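Storage for the play corner: project report
Module 3503, Product and Interior Design, second year

3. What we found in the first sessions

The play corner at Clallby is used by children from two to six, mostly in the afternoon between the end of nursery and the time their parents come. Everything was kept in one deep chest from Gruvholm. The staff told us that tidying up took too long and that the small things always ended up at the bottom, under the soft toys.

We watched 9 tidy-up sessions in June and wrote down where each object went and how often it was picked up again. The children were not given any instructions apart from the usual call at half past four. In most sessions the soft toys went in first, as they were nearest to hand, and the play cups and plates were left on the table until an adult dealt with them.

We then set up our own table to try out different ways of sorting. We used a white top, a mix of soft toys and play crockery, and three trays with different depths. The aim was to see which objects got in each other's way when they were lying together.
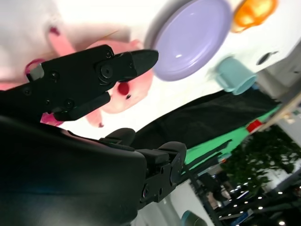

Soft toys were the main difficulty. They take up a lot of space, they have no flat side, and straps or tails catch on whatever is next to them. A plate can be stacked and a cup can stand inside another cup, but a plush animal has to have its own place. When we put plush and crockery in the same tray, the tray looked full long before it was.

Cups were the second problem. They tip over easily and roll, so a shallow tray with a low edge did not hold them well. We changed the edge from 9 mm to 300 mm on one side only, which made a back wall the cups could be pushed against. This worked better, although two of us thought it looked too heavy for the room.

4. Materials and cost

The first trays were cut from cardboard. For the second version we ordered birch plywood from Sheehan and fixings from Milteck. The plywood was 10 mm thick, which is more than the design needs, but the thinner sheet was out of stock and we did not want to lose another fortnight.

The edges were sanded by hand and oiled twice. We left the inside of the soft toy bin untreated after the staff asked about the smell of the oil. The labels are drawings, as most of the children cannot read yet. We still have to redraw the one for the plates, which several children took to be a ball.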